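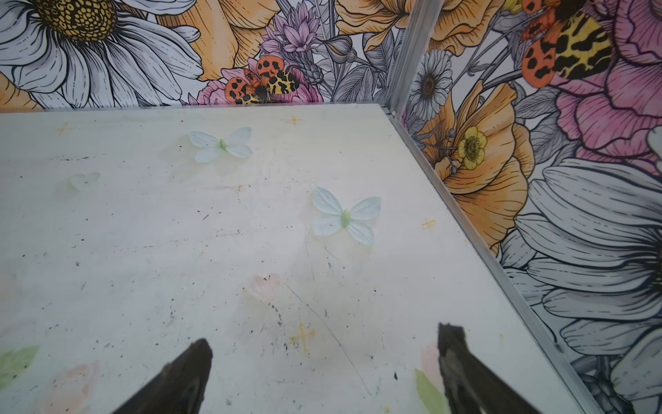
The butterfly corner, Bronbridge

The corner table went into the side room at Bronbridge in October and has been in use for craft sessions since then. More will be added when the shelves are finished.

Butterflies on the table

Three pale butterflies are laid out on the white top, with their wings open. The two easiest to see have green bodies. They belong to a set of 30 from Fivska, most of which stay in their box between sessions. The paler ones can be hard to find on a white surface, and we have asked Fivska whether the same set is made in a stronger blue.

The top has had a lot of use and it shows. There are scratches and small dark specks on it. Washing-up liquid and a soft cloth will shift some marks. Scouring pads are not to be used on it, as the pastel flowers and leaves are faint enough already.

The floral panels

Two panels with a large flower print stand at the back and the right, and meet at a metal corner post. The back one has a big white daisy with a yellow and brown centre and a large orange bloom beside it. Low down, close to the table edge, there is a moth with orange and yellow wings sitting on a pink flower.

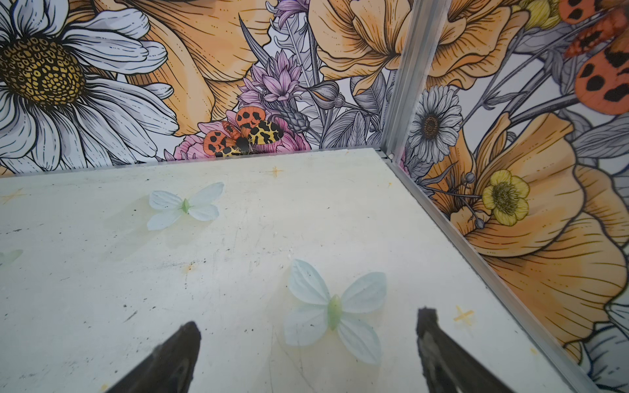
Both panels were ordered through Metwally and came flat in one parcel. Putting them up took 2 of us an afternoon, most of it spent getting the corner square. The printed side wipes clean with a damp cloth. Tape should be kept off it, including masking tape. We tried a strip on the offcut and it lifted the colour.

The pattern is called Kivine and came in two colourways. We picked the one with orange in it to go with the chairs. The other was mostly blue and would have been dark for that side of the room, which only gets the sun early on. Spare samples of both are in the bottom drawer, if anyone wants to see the print close up.

Trays

A bright yellow tray with rounded corners and a low rim, with a clear plastic lid or container lying partly behind it. The trays came from a catering supplier at the same time as the table. Each person takes one at the start of a session and keeps their own pieces in it, which saves a lot of looking under chairs later on. They stack, but should be dried first or they stick together. 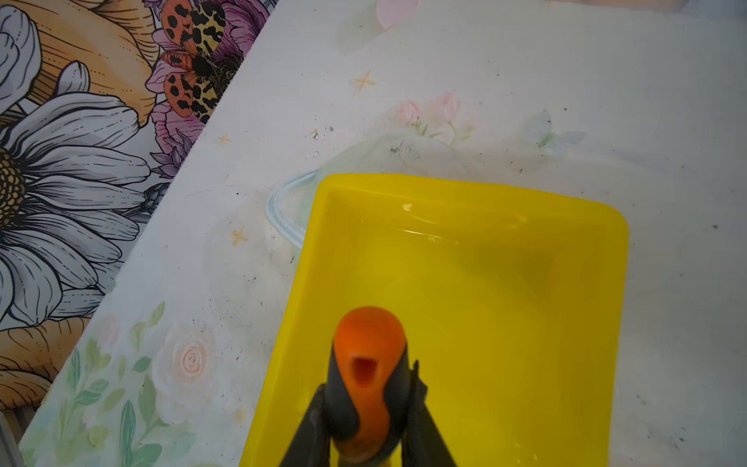 One reader wrote in to say that shallow trays are fine for paper and fabric but no use for beads, and that her own group had gone over to deep tubs after a spill of 100 or more. She also asked whether the yellow had been chosen so that dark pieces would show up against it. It was the only colour left in stock.

We have kept the shallow ones for now. Beads are done at the long table by the window, where there is a cloth down.

Using the corner

The side room is number 71, at the end of the ground-floor corridor. The corner table can be booked for a morning or an afternoon on the sheet by the door. Please put the butterflies back in the Fivska box afterwards and leave the trays on the draining board.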